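From: Milagros Sison
To: office-managers list
Subject: Re: Moving payroll over in January, any advice?

Hello everybody, and a special hello to Mylene, whose message I have been meaning to answer since I read it over breakfast. I'm quoting the part I'm replying to so the newer folks can follow along.

> Mylene Dimaculangan wrote:
>
> Hi all. We're a housing nonprofit with one finance person (me) and
> our director would like us off the old Puvach payroll package and
> onto Dandska in January. We pay 50 people, some salaried and some
> hourly, and a handful who split their time between two grants. I've
> never done a changeover like this. Did you run both systems side by
> side, and if so for how long? Also, who in your office ended up
> owning the leave balances, finance or HR? Ours are in a spreadsheet
> that I am a little afraid of.
>
> Thanks in advance, Mylene

Mylene, first of all, congratulations, and please don't lose sleep. We did very nearly the same move at Buenaventura, with 194 people on the books, and I came out the other end still speaking to my HR manager (we even had lunch to celebrate!). I've been in this chair a good long while now and it was easily the biggest thing I had taken on, so I remember what that first month feels like.

Yes, run them side by side. We did two full pay periods. One would not have been enough for us, because our second period had a holiday in it and that was where the trouble showed up. Holiday hours for part-time staff came out differently in the two systems, and when I added it all up the gap was $2,944. For a minute I thought I had broken something terrible. It was one setting, the one that decides whether a holiday counts toward the overtime threshold, and the Dandska support person walked me through it on the phone in the time it took my coffee to go cold. Write down every difference you find, even the ones that are a few pennies, and keep the list with your payroll file. Our auditor asked for exactly that list in the spring and I was so pleased with myself for having it.

On the split-time people, I would set up the grant codes before you load a single employee. I did it the other way around and had to go back into each record by hand, and I would like to spare you that. If your grants are named something different in the general ledger than they are on the timesheets (ours were, for reasons that go back before me), pick one name and use it in both places. Your program managers will grumble for a week or so and then they'll forget it was ever otherwise.

Your staff may want a say in the timesheet screen too. I printed a sample and left it by the kettle with a pencil, and people wrote the most useful things on it. One of our hourly folks pointed out that the break field was on the second page and no one would ever find it. She was right, and we moved it.
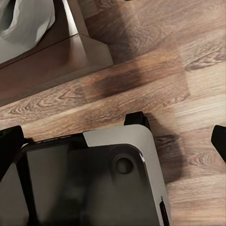
Wood-grain laminate floor and the corner of a wooden base, with fabric on top.

Now, the leave balances. This is where I have Opinions, so bear with me. In our office HR owns the policy and finance owns the number. What that means day to day is that HR says who earns what and when it expires, and I am the only one who can type a balance into the system. Before we agreed on that we had both been making corrections, each of us quite sure we were helping, and one poor man in maintenance got his carryover twice and then lost it twice. We wrote the arrangement down on a single page and we both signed it, and I'd really encourage you to do the same even if your HR person is your best friend. Maybe especially then!

As for the spreadsheet you're afraid of, I would freeze it. Pick a Monday, save a copy that no one touches, and send each person their own balance by email with a week to write back if it looks wrong. We got more replies than I expected and most of them were right. Then load the corrected figures all at once. I spot-checked every one of the salaried staff against the printout, which took me an afternoon with the door shut, and I checked the hourly staff the next day.

One more thing and then I'll let you go. Ask about the year-end forms early. If you switch in January you should have a clean break, with the old system producing the forms for last year, but you'll want to be certain your Puvach login stays alive long enough to print them. Ours was due to be closed before we were done and I had to ask very nicely for an extension. They charged us $100 for it and I paid it gladly.

Do write again and tell us how you get on. And if you would like a copy of our one-page leave agreement, just say so and I'll take the names out and send it along.

Warmly,
Milagros

Last updated: January

Comments

payroll_pat: The holiday overtime setting got us too. I wish I'd read this before our first run.

Mylene Dimaculangan: Thank you so much, Milagros. Yes please to the one-page agreement! I've picked my Monday and warned everyone.

Gwen in accounts: Has anyone gone from Vindska to Dandska? Our grant codes have dashes in them and I'm told the import doesn't care for dashes.

payroll_pat: Gwen, we took the dashes out first and put them back after. Clunky, but it loaded.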